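Subject: Re: Coat drive for Prusberg, where to bring the bags
Date: 10/02/2026

Hello all,

thank you for the quick answers. I try to reply to everything in one message.

> We have 24 bags ready in Gadville, mostly children's sizes.
> Is the collection in Drivitz still open, and do you take
> shoes also? In June you said no shoes.

Yes, Drivitz is still open, every evening until 6. Shoes are welcome this time, but please tie the pairs together with a string. In June we received many single shoes and it took us a long time to match them.

The shelter in Prusberg gave us a list of what they need. They ask for 70 winter coats for adults, and for gloves and hats in any size. Summer clothes they can not store now. If you already packed some, please keep them at home until spring.

The Lui group offered to pay for the van. The cost is 700 for both trips, so the money we collected at the bake sale can go to new socks and underwear, which we do not accept used.

Please write on each bag the size and if it is for men, women or children. A piece of tape is enough. Coats should be washed and the pockets checked.
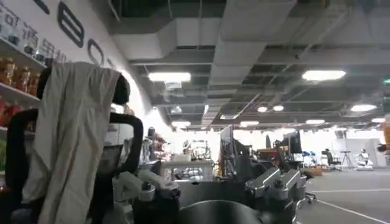 Light-colored garment over an office chair, shelves behind.

Who can help with loading in Gadville? We need two more people with a strong back. Please answer to the list and not only to me, so the others can see who is coming.

Best regards,
the Drivitz collection desk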